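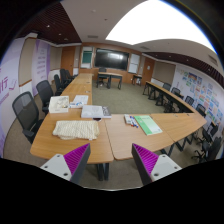 Service charges in mixed-use buildings: apportionment, reserves and the year-end statement

Speaker notes, 2 October 2020

Filed under: Property Management / Talks and Papers

Slide 1. Title

Keep the introduction short. The talk covers buildings with shops or offices at ground level and flats above, let on long leases, in England and Wales. It doesn't cover short residential lettings, and it doesn't cover Scotland. Questions at the end, except for points of arithmetic, which are better taken on the slide where they come up.

State at the start: these notes describe practice. The lease always comes first. If a lease says something different from a slide, the slide is wrong for that building.

Slide 2. The building used in the talk

Drika House. Ground-floor retail, flats above, 2 lifts, one plant room, one bin store. Managed by Rustent on behalf of the freeholder, Bredau Estates. Total internal floor area for apportionment purposes is 1,000 square metres, of which 800 is residential and the remainder retail.

The round figures make the sums easy to follow on a screen. Most buildings aren't so obliging. Ask the audience to keep the 800 in mind, as it comes back on slides 4 and 6.

Slide 3. What the lease has to tell you

Before any budget is drawn up, the manager should be able to answer the following from the lease alone:

- which services the landlord must provide, and which it may provide
- what the leaseholder pays towards, listed by head of cost
- how the share is fixed (percentage, floor area, rateable value, or "a fair proportion")
- the accounting year and the dates for payments on account
- whether a reserve fund is allowed
- who certifies the year-end figures

Reserve fund: spend a minute here. Many managers assume that a reserve can be collected if it is sensible to do so. It can't be collected unless the lease provides for it. The same applies to interest on late payment and to the manager's own fee.

Commercial and residential leases in the same building were often drafted years apart by different solicitors. Read them side by side. The usual mismatch is in the accounting year: the flats run to the end of December and the shops run to a spring quarter day. Two year ends means two sets of cut-off adjustments, and the time for those should be in the management agreement.

Slide 4. Schedules

A single schedule for the whole building is simple to run and usually unfair to someone. At Drika House the costs are split into schedules:

Schedule A: whole estate. Structure, roof, foundations, drains, buildings insurance, external lighting. All units contribute by floor area. Flats 80 per cent, retail 20 per cent.

Schedule B: residential common parts. Stair cleaning, lifts, internal decoration, door entry. Flats only.

Schedule C: retail. Service yard, shopfront canopy, commercial waste. Retail only.

Point to stress: the roof sits in Schedule A even though the shops are nowhere near it. This is argued over more than any other item. The retail tenant's covenant refers to the structure and exterior of "the Building", and the definition of "the Building" takes in the roof. Check the definition before replying to the tenant's surveyor.

Lifts: the shops have no access and don't pay. If a lift served a basement store let with a shop, the position would need looking at again.

Insurance: floor area is the method in these leases, but it isn't always the best measure. A takeaway at ground level can push up the premium for everyone. Where the lease allows a fair proportion, ask the broker for the premium with and without the higher-risk use and put the answer on file. Where the lease fixes a percentage, the manager has no discretion.

Slide 5. Budget

Work from the bottom up. Start with contracts in place, then known works, then utilities, then an allowance for reactive repairs. Don't take last year's total and add a percentage.

Each line in the budget should carry a note of its source. "Contract", "quote", "meter readings" or "estimate" will do. One word per line is enough. At year end the variance report more or less writes itself, and the explanation is less likely to be disputed.

Cleaning costs in 2020: many buildings have had extra touch-point cleaning since the spring. Show it as a separate line. It makes the comparison with earlier years cleaner, and it lets the line be removed without an argument when the extra visits stop.

Utilities: common parts electricity is often billed on estimated readings for months at a time. Take a reading on the last day of the accounting year. Put it in the diary now.

Slide 6. Worked sum, roof repair

A small repair to the roof covering. Invoice value £1,000 including VAT. Schedule A item.

Residential share at 80 per cent: £800.
Retail share at 20 per cent: the balance.

The residential share then divides between the flats according to the area of each flat. Don't divide it equally unless the lease says so. It is surprising how many spreadsheets have an equal split in a hidden column that was put there for speed and never replaced.

VAT: residential leaseholders will bear it. If the freeholder has opted to tax the retail part, the treatment on that side differs and the split has to be made before VAT is dealt with. Refer to the accountant. Don't attempt it from the platform if asked.

Slide 7. Consultation

Qualifying works: consultation applies where any one residential leaseholder's contribution would be more than £250. The test is on the contribution of the leaseholder who pays most, so the largest flat decides it. An average across the building is of no use.

Example for the slide: works where the largest flat pays £225. Below the limit, so no statutory consultation. Now suppose the contractor finds further defects and the price goes up by a fifth. The largest flat is at £270 and the limit has been passed. If no notices have been served, recovery from each flat is capped at £250 unless the tribunal grants dispensation.

Recommended practice: when the first estimate comes close to the limit, consult anyway. The cost of the notices is small. The delay is the real objection, and urgent works can be dealt with by applying for dispensation.

Long-term agreements: a contract for more than twelve months needs consultation if any leaseholder would pay more than £100 in an accounting year. Lift maintenance contracts are the ones that get missed. Read the term and the renewal clause, and keep a dated copy.

Commercial tenants have no equivalent statutory right. They should still be told, preferably at the same time and in the same words -- a shop tenant who hears about scaffolding from the flats upstairs will not be in a helpful mood.

Slide 8. Reserve fund

Residential reserves are held on trust. They must be kept apart from the manager's own money and, in practice, should be kept apart from the commercial side as well. Rustent uses a separate designated account for each fund at Drika House.

The level of the annual contribution should follow from a maintenance plan with dates and costs. A plan that has not been updated since it was written is of little help. Review it when the budget is drawn up.

Retail tenants often resist paying into a reserve, particularly on short terms where they may leave before the money is spent. The alternative is to charge them as works arise. This produces uneven bills and the tenant should be warned of it in writing.

Leave the chart up while talking. The step in the line is lift renewal. With no reserve it would fall on whoever held the leases in that year.

Slide 9. Year-end statement

Contents:

- expenditure by schedule against budget
- notes on any line that differs materially
- opening and closing reserve balances, with interest
- sums received on account and the balance due or to be credited
- accountant's report, where required

The eighteen-month rule: a residential cost must be demanded, or notified in writing, within eighteen months of being incurred. A late invoice from a contractor doesn't always restart the clock. Where the accounts are going to be late, serve a notice giving the amount of the costs and stating that the leaseholder will be required to contribute.

Demands must carry the landlord's name and address and the summary of rights and obligations. Without the summary, the leaseholder may withhold payment until it is supplied. Check the template once a year, and again after any software update.

Slide 10. Software

The figures in these slides were prepared in Belay, the ledger package used at Rustent. Any package that supports multiple schedules will give the same result. What matters:

- percentages held per unit and per schedule, adding to exactly 100
- a record of who changed a percentage, and when
- separate bank reconciliations for each fund
- the ability to run two accounting years in one building

The last is the one to test before buying. Ask to see it done on a live ledger. It can be forced in most systems by setting the building up as two properties, but Schedule A costs then have to be posted twice and will sooner or later disagree.

Slide 11. Points that come up in questions

Empty units. The landlord carries the share of an unlet shop. It can't be spread over the other units unless the leases say so, and residential leases almost never do.

Percentages that don't add up to 100. If they come to less, the landlord has a shortfall. If they come to more, there is over-recovery and the surplus has to be dealt with. Either way the remedy is variation of the leases, by agreement or by application to the tribunal.

Rent concessions. Several freeholders have agreed reduced rents for shops this year. A rent concession is not a service charge concession. If the landlord has waived both, the landlord funds the gap and the flats see no change.

Change of manager. Ask for the schedule percentages, the reserve bank statements and the unexpired consultation notices first. Keys and contractor lists can follow.

If time is short, drop slide 10 and go straight from the year-end statement to questions.

Posted 2 by Rustent Property Management 

Contact the office | Copyright Rustent | Back to top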